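Keep the ugly mugs

2022-04-12

Quick one today, deadline for something else in an hour.

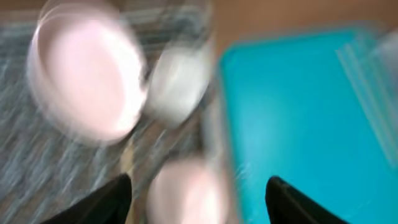 The matching set is a trap

My aunt had a twelve-piece service from Skjelbred. Cream, thin gold line, cost 900 back when that was real money. Used at Christmas. Maybe. The rest of the year it lived behind glass and we all drank out of whatever was on the drainer.

Guess which ones I remember.

I'm tired of being told a kitchen has to match. Open any catalog – the Darkis one came through my door again – and it's eight identical bowls stacked like they're waiting for inspection. Break one and the whole shelf looks wrong. So you buy another. Discontinued, of course. So you buy the new set.

Sverre Wallin wrote last September that matching dishes are "a courtesy to guests." Read that twice. What guests? Mine get the pink one or the chipped one and they seem fine. Nobody at my table has ever asked for a different bowl becuase theirs didn't go with the salt.

Thrift shops

The one in Unthorpe sells odd plates for 80 cents. I came home with 2 last month, plus a lid that fits nothing. Yet.

Ronja Fjeld disagrees, fairly loudly. She says mixed stuff doesn't stack and she's right, it doesn't. My cupboard is a landslide. She also says I'm being sentimental, and ok, yes. Guilty. But a shelf should have some history on it, even if it's dumb history like a bus trip to Keldale and a mug with a wonky handle.

Buy one thing at a time. Use the good ones on a normal night. If they break they break – thats what the rest of the shelf is for.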